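Looking After the Yensuk Cell: Setup, Fingertips and a Very Stubborn Cable

Lamai Noiphan and Thanakorn Thammasiri
Zurkcombe College, Applied Automation Project

1. What we took on

The Yensuk cell is one robot arm, one gripper and one white table in the corner of the Uston lab. Other groups write the clever programs for it. We got to take it apart, clean it, put it back together and keep it running for a whole term, and we both think we got the better deal!

When we started in December the cell had three complaints in its logbook. The gripper sometimes let objects slide, the arm stopped with a fault when the wrist was turned far to one side, and no two people seemed to agree on where an object was supposed to stand on the table. We dealt with them in the order that let us keep the cell in use, so the chapters below are a little out of step with the logbook.

2. Fingertips

The counter in the controller showed 2994 closings on the old tips. We pulled them off expecting a bit of wear and found a shiny patch on each one, much bigger on one side than the other. The uneven wear meant one finger was touching first and dragging the object across to meet its partner.

We cleaned the linkages with a dry brush, checked every screw (two were loose, both on the same finger) and fitted new orange tips. Then we ran the centering routine until both fingers touched a paper strip together. Thanakorn cut a lot of paper strips. The manual lets you do this by eye, but with the strip you can feel a difference that you can't see, and we would recommend it to any group that comes after us.

3. The cable

The wrist fault took us longest. We swapped the connector first, which was wrong, and then spent an afternoon in the Alletar software looking for a setting that would explain it, which was also wrong. Lamai finally found it by holding the bundle lightly while the arm moved at its slowest speed. With the wrist turned, the loop ran out of slack and pulled on the plug.

We undid the ties, let more cable down through the loop and tied it again in a wider curve. The bundle has to stay clear of the camera as well, so we moved the lower tie three times before we were happy. Measured along the cable, the free length from the upper tie to the plug is now 765 mm. Please don't shorten it to make it look tidier – we tried that too.

4. The table

Marking the table was the quick job and probably the most useful one. We wiped it down with alcohol, let it dry and laid blue tape in straight strips that meet at a corner. That corner is now the reference point for the cell. Put a mug there, drive the gripper down beside it, and you can tell at once if the table has been bumped. Check the clamps before you move anything else, and if the tape lifts at an end, replace the whole strip.

5. The cell after the work

We went through the reference position with a dark mug at the corner, fingers open, arm at low speed.

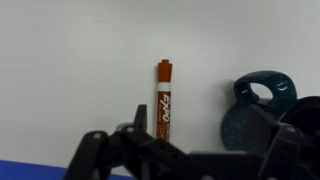

Wrist camera, with a marker standing against the wall.

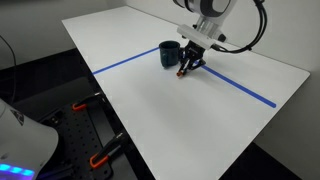
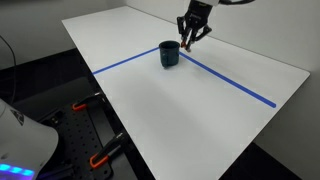
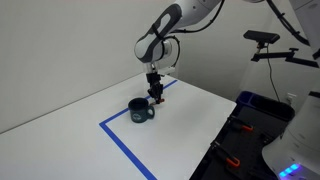 After the check we handed the cell back and kept logging. By the end of term it had done 1161 closings on the new tips, and we took them off once in the middle to look at them. The wear was even on both sides, which made us happier than any grade so far. The wrist fault came back 2 times in the first week. Both times the upper tie had slipped, and a wider tie pulled tight over a wrap of cloth tape has held ever since.

There are a few things we didn't get to. The camera lens should be cleaned on a schedule, and right now it gets cleaned when someone complains. We would also like a printed sheet by the door with the cable length, the centering steps and a drawing of the tape corner. A draft is in the project folder, along with a bag of spare tips and what is left of the paper strips.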